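Thread on our robotics club's sorting project, as promised to the people who asked at the Wetitz open house. I'm writing it in posts so I can go back and link to single parts. February was mostly this.

---

**1/**
The club is at Kudcombe, evenings, second floor. We have two arms on one table and the project this term is sorting parts into bins by color. The team name is Kindar. It was the name of last year's team too and we kept it so we wouldn't have to make new stickers.

---

**2/**
The task comes from the student challenge at Wetitz. Parts start in mixed bins. The arms have to put each part in the right bin without dropping it, and both arms have to be used. A run is 5 minutes. Points for each correct part, points off for drops and for the arms touching each other.

---

**3/**
We drive the arms by hand first and record it, then train on the recordings. So most of the work is sitting at the controls doing the same pick again and again. We have 273 recordings right now. We threw out a batch from before we fixed the table height, and I'm not counting those.

---

**4/**
Rules we set for recording:

- Start with both grippers open.
- One arm picks at a time. The other waits on its own side.
- Come straight up before moving sideways.
- If you bump a bin, stop and delete the run.
- Write down who drove. Some of us are a lot faster than others and it shows in the data.

---

**5/**
The left arm does the blue bin. Those are the pale blue cylinders. You close on one while it's upright and lift it clear. Once one is lying flat in the bin it's a harder pick, and the left arm is still bad at those. It goes down at the same angle every time and pushes the part into the wall. 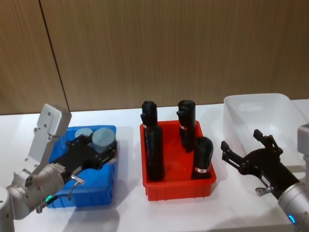 ## Second half: what went wrong and what we changed

**6/**
The black ones go in the red bin. They're different heights when they stand in there, and that caused more trouble than the color did. The right arm learned the height of the short one and would close too low on the tall ones. We added more recordings of the tall ones and it got better. Still not great when one leans.

---

**7/**
The clear bin is for the second round. In that round the right arm takes parts out of the red bin and moves them over. The camera has trouble with the rim of the clear bin under the ceiling lights. We turned off the row of lights closest to the wall and got fewer misses. I don't know if Wetitz will let us do that on the day. We've emailed to ask.

---

**8/**
Grippers: two fingers on each arm, the standard ones. We tried foam tape on the fingers for two sessions. It held better but the tape rolled up at the edges and one part stuck to it and wouldn't let go. Took it off. We're back to bare fingers and closing a little slower.

---

**9/**
Numbers, for whoever wanted them. We ran the trained version for 265 picks over the last two weeks of the month. I'm leaving the success rate out of this thread until we've run the same test with the new recordings, or people will quote the old one at us. It's better than our January one.

---

**10/**
Training happens on the Mocanu machine down the hall. We get it overnight. If you're in the club and you start a job, put your name on the sheet by the door. Two jobs got killed this month by someone restarting it, and one was ours.

---

**11/**
Cost question came up twice. The arms belong to the school, so I can't tell you what those cost. The club has spent $1,215 this year. Most of it was cables, a replacement camera, and the table. Bins were cheap. The table was the best thing we bought, the old one moved whenever both arms started together.

---

**12/**
Things I'd do differently:

Record in the final lighting from the start.

Tape outlines for the bins on day one. We lost a week of recordings to bins that had crept over toward the wall.

Let the newer members drive earlier. We had them labeling for too long and two of them quit.

---

**13/**
Next up is the flat cylinders for the left arm. The plan is to record those by themselves, with the wrist turned, and mix them in. After that, full timed runs with both arms.

---

**14/**
Meetings are still at 6 p.m. You don't need to know how to code. Closed shoes, hair tied back, and stay behind the line on the floor when the arms are on.

---

**15/**
Answering one from the replies: yes, we'll share the recordings, after the challenge. The files are big and the naming is a mess. Somebody has to clean that up first and it will probably be me.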